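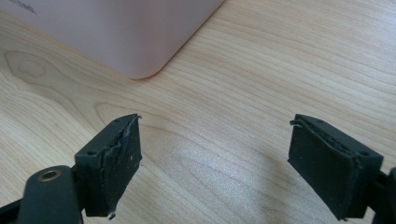
About Urkwood

Urkwood makes and mends tables. We have been doing this long enough to have opinions about coasters, and we will try to keep those to the bottom of the page.

The workshop is in Plenotmont, in the back half of a building that used to store seed. The front half is the showroom, a grand word for a room with tables in it and a bell on the door. The bell works. The heating is more of a suggestion, so bring a sweater if you're coming to look at legs between Thanksgiving and the end of April.

How we got here

The business started with a single kitchen table and a divorce. The table needed to become two tables. That job took far longer than we quoted, and both halves are still in use in separate houses, on opposite sides of the river. Word got around that there were people in town who would take on a table with a complicated past, and for the first year that was nearly all we did. Water rings, homework dents, a turkey-shaped scorch mark, one top that had been used as a door.

Then people began asking for new ones. We said no for a while, on the grounds that the world has plenty of tables. After that we said yes, on the grounds that we have rent.

What we make

We make kitchen tables, desks, and a low table we call the Grestgate, after the street where our first shop was. The Grestgate was meant to be a coffee table. Customers have since reported it as a train table, a bench, a puzzle station and the place where the cat lives. We've stopped correcting anyone.

Everything we build is in light wood. We get asked for dark, and we understand the appeal, especially from people who own red wine. But we like a top where you can see what the tree was up to. Straight grain is handsome and behaves itself. Our favorite boards are the ones where the lines are running along minding their own business and then swerve around something, the way traffic does around a parked van. Some customers ask us to hide those spots on the underside. We'll do it if you insist, and we will sigh while we do.

The finish is a hardwax oil, rubbed on thin and left alone overnight. It has a low sheen. Put one of our tables near a window and you'll get a soft pale patch where the light lands, and you'll find yourself moving your laptop to avoid it at certain hours. We consider this a feature, mostly on account of having no way to fix it.

Numbers, for people who like them

There are 3 of us. As of October 4, 2024, the job book stands at 3,229 entries, new tables and repairs together, going back to the divorce. We keep 30 boards drying on the racks at any one time and use them in the order they came in, unless somebody has fallen in love with one at the back, in which case we move 29 boards and say nothing. A repair visit starts at 400 dollars, with pickup inside the county included.

The Østergaard years

For a while we shared the building with Østergaard, an upholstery firm with beautiful manners and an enormous amount of foam. They taught us that a chair should be designed at the same time as the table and not, as had been our practice, several months later in a panic. They have since moved to a bigger place with actual insulation. If you need a seat re-covered, we'll send you to them, and they'll send you back to us when they notice the legs are loose.

What to expect if you order from us

First we'll ask what you do at your table. Please don't say "eat." Everyone says "eat," and then we visit and find a sewing machine, two laptops, the mail, a school project and a bowl of keys. A table that holds all that needs to be deeper than the one you picked out in the showroom. We would much rather build for the mail.

Next, we'll ask you to measure the doorway. Then we'll ask you to measure it again. We once carried a finished top up two flights of stairs to a very nice apartment and carried it down again, and we think about that staircase more than is healthy.

You get to choose your own boards. Come by, walk along the racks, and point. Take your time with it. Some people are done in five minutes, and some come back with their mother. Corners are rounded unless you ask for square ones, and if you have a toddler, you won't ask.

Build time is ten to twelve weeks. It has been eight. We don't advertise the eight.

On coasters

Use them or don't. An oiled top will take a mark and, most of the time, give it back up with a light sanding and another coat. We send a little tin of oil home with every table for this purpose. Going by the phone calls, the tin is usually kept somewhere safe and never seen again. We sell spares.

Visiting

The showroom is open most mornings and some afternoons. Ring the bell even if the door is open, as the planer is loud and we startle easily. Parking is in the gravel lot around back. The dog out there belongs to the neighbors and would like you to believe otherwise.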